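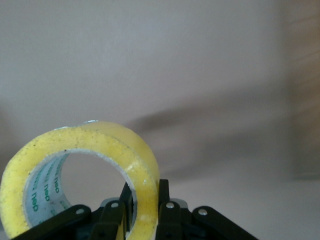

Dekcombe packing fair: was it worth the drive?

I went to Dekcombe in October expecting to be sold something, and I was. Entry was free, parking wasn't, and the programme promised 65 stands under one roof. Plenty of those turned out to be a table with leaflets on it.

My interest is dull. I send out small orders from a spare room and get through a lot of clear tape, so I wanted to know whether the dear stuff is any better than the cheap stuff. Jarkell had the biggest stand and the boldest claims. Their tape "grips for life", according to the banner, and I asked what that meant on a box left in a cold porch. I was handed a brochure. The deli roll, with the name in green round the inside of the core, had no banner at all, and I'd have liked to see the two stuck to the same bit of card. There was no such test on offer.

One thing I will say about any clear tape: look at the edge of the roll before you trust it. Dust settles on it, specks and all, and I have peeled enough hairy strips off parcels to be wary. Keep it in a drawer.

After lunch (a cheese roll, overpriced) I tried the mixed goods session in the Prallcombe room. The idea is that you learn to pack awkward things together, and the talk lasted 31 minutes by the clock on the wall. I doubt it needed ten. We heard a good deal about "shape families" and very little about what to put in first.

The goods themselves I liked more than the talk. A shallow yellow woven basket with a pale rim held a toy carrot with its leaves on, a stripy toy shrimp, a small can with a black lid and a roll of clear tape, among other bits. A can rolls, a carrot pokes, and tape is heavier than it looks. I would put the tape flat at the bottom of the box and wedge the can against it.
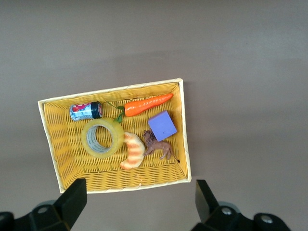

Watkins disagreed and said the can should go in a corner, on its end, with paper stuffed round it before anything else went near. Fair enough, though paper costs money too. I was quoted for a bundle of 500 sheets and decided my old newspapers would do.

Would I go again? Only if Jarkell brings a cold box and some card.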